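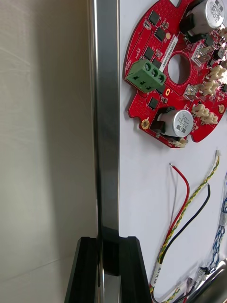 *Red circuit board and loose wiring, from the wrist camera.*

## About us

Güler is a robotics research group with its workshop in Alludport and an office in Modcombe. We study how two-armed robots learn to handle small electronic parts, cables above all.

Our current method trains one policy on 805 demonstrations, with wrist and fixed views fed in together. In December it completed 105 kitting runs at a 30 mm tray offset — the earlier limit was 20 mm.
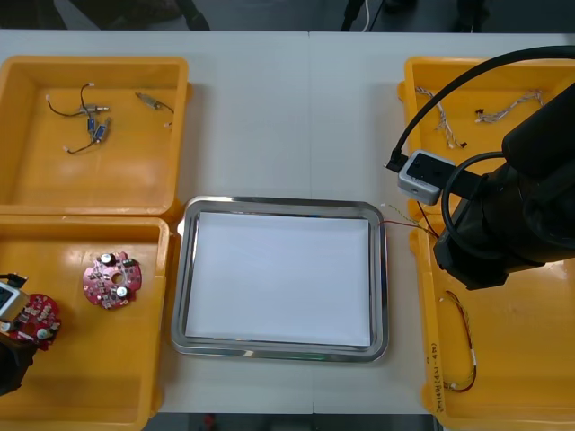 *Kitting bench: parts bins, steel tray and both arms.*

Visits to the workshop are by appointment.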